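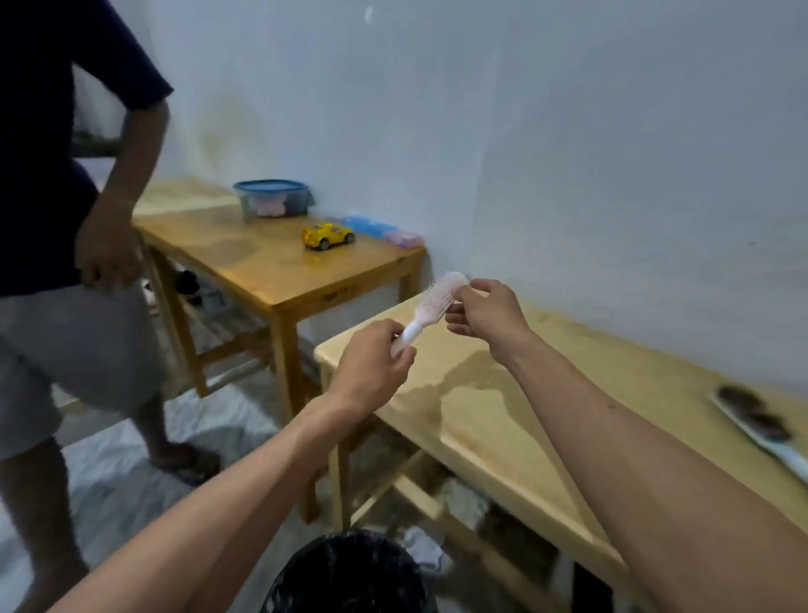

Faith Temba wrote back that the tower crane paperwork was "all in hand" and that we could sign off phase one by February. I'd like to see it first.

**Site safety checklist, Avthorpe residential blocks, 2024-07-10**

- [x] **Perimeter fence.** Complete on the street side. The rear run leans, and Bajwa calls this "temporary." It was temporary last time too.
- [ ] **Crane inspection record.** Not on site. Tenden says it was emailed. To whom?
- [x] **Edge protection, levels 1 to 7.** In place. Two clamps hand-tight on level 4, fixed while I stood there.
- [ ] **Edge protection, level 8 up.** Drawings show it. The building doesn't.
- [ ] **Fire extinguishers.** 30 on the plan, 21 found. I don't accept "they move around."
- [x] **Stair lighting.** Works. Check again after dark.
- [ ] **Worker inductions.** 146 names, many signed in the same pen.

Orhun Uysal wants this marked "pass with comments." I've left the result blank. Crane record and extinguishers before anyone pours level 9.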